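Ticket 972: sale prices dropping out of the basket
Shop: Clemari
Status: open, waiting on Kosent

Reported Thursday. A customer put a winter coat and two scarves in her basket at the sale price and was charged full price for the coat at checkout. Kosent say it's her browser. I doubt it, as we've had 4 of these since the May sale opened, on phones and laptops alike.

Tried so far: cleared the price cache, took the coat out of the sale and put it back, ran a test order. Test order came out right, which proves very little.
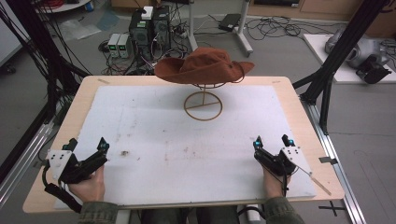
Rust-brown bush hat, wide brim, chin cord

Hats and belts seem fine. The Jimham coats are the ones that go wrong, and only when the basket holds more than one item.

Kosent's second reply blames the Sharifi discount code. She didn't use one. Have asked them to read the order log this time.

Coat refunded in part. Some 400 orders still to check by hand, 10 done, one more wrong. Leaving this open.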